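Print this article | E-mail to a friend

Opinion

Buy the cheap gripper and spend the rest on cameras

By Rostislav Trnka

I have been comparing grippers for most of the winter, and I want to argue for something that will annoy the people who sell them. For soft, floppy, everyday things, the plain two-finger parallel gripper is good enough, and most of us would do better work if we stopped shopping for fingers and started caring about where the robot looks from.

I came to this slowly. In July our bench had three kinds of gripper on it: the stock parallel jaws that came with the arms, a set of compliant fingers from Jukodetti, and a very handsome adaptive hand from Sorkel that I had wanted for two years and finally talked someone into lending me. I love that hand. It curls! It wraps itself around a mug as if it has done it all its life. I gave it a whole week to itself and told everybody who walked past to come and have a look.

Then we tried it on a school bag.

If you've only ever tested on blocks, cans and cups, please go and get a school bag. A block has six faces and they stay put. A bag has a front that sags, straps that go wherever they like, pockets that bulge or don't depending on what is inside, and a zipper that wants one hand holding the fabric while the other does the pulling. It is the best test object I know, and you can get one for next to nothing at any op shop. Ours is pink, and I've grown very fond of it.

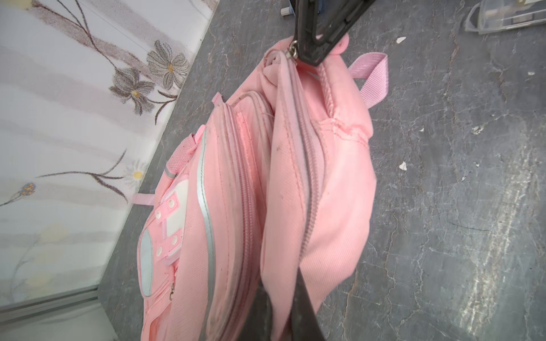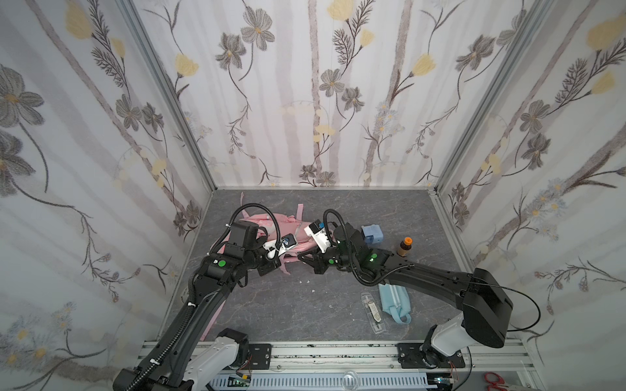
The pink bag on the marbled floor, from a wrist camera and from the fixed camera.

We ran 161 attempts on the bag across the three grippers. I won't pretend it was a proper study. I changed the lighting halfway through, and the Jukodetti fingers got fewer turns than they deserved because one of the pads started to peel. Still, the pattern was hard to miss. The curling hand was lovely at lifting the whole bag and hopeless with a zipper tab, where all that clever wrapping just pushed the tab flat. The compliant fingers were kinder to the fabric but slid off the tab at odd moments. The plain jaws came down, closed, and held on. They are narrow, they are stiff, and I always know where the tips are. When you're trying to pinch a zipper tab smaller than your thumbnail, knowing where the tips are is nearly everything.

What did change our results was the cameras. With only the fixed view, the arms were forever blocking the very thing we needed to see. Two forearms over a bag hide a lot of bag. With only the wrist views, we could see the weave of the cloth but had lost track of the other arm, and had a couple of bumps that made me yelp. Put the two together and the person driving relaxed, you could see it in their shoulders. Our success on the zipper went up by 20 percentage points with both views on, same fingers, same operator, same bag.

I know what the hardware people will say, because a friend at Pollock has already said it to me at length over dumplings. A better hand makes harder things possible, and if we all settle for pinching we'll only ever teach machines to pinch. He has a point. I can't turn a key nicely with parallel jaws and I wouldn't try to peel a mandarin. If your work is about handling one thing within one hand, buy the good hand and enjoy it.

But so many small labs start at that end. They put the whole budget into fingers, hang one webcam off a shelf, and then wonder why the lovely fingers keep closing on air. I'd turn it around. Start with the jaws you've got. Fit a camera at each wrist, and take a whole afternoon getting the angle right so that both fingertips stay in view when they close. Fix another one well back from the work. Run your cable so it can't snag at full reach (I've lost a Friday to that). Then do 100 tries on something soft before you open a single gripper catalogue.

The Sorkel hand goes back next month and I'll be sorry to see it leave. I have already asked Flillisora for a quote on two more wrist mounts.

Print this article | E-mail to a friend

Reader comments (3)

benchtop_mel
Agree on wrist views, but did you try different pads on the plain jaws? We swapped ours for a softer rubber and zipper tabs got much easier. Cost us a coffee.

R. Trnka
Only the stock ones so far. What thickness did you use? I'd love to try that.

Grumpy in Geelong
Twenty points with the lighting changed halfway through. Do it again with the lights left alone and I'll believe you. Good read though.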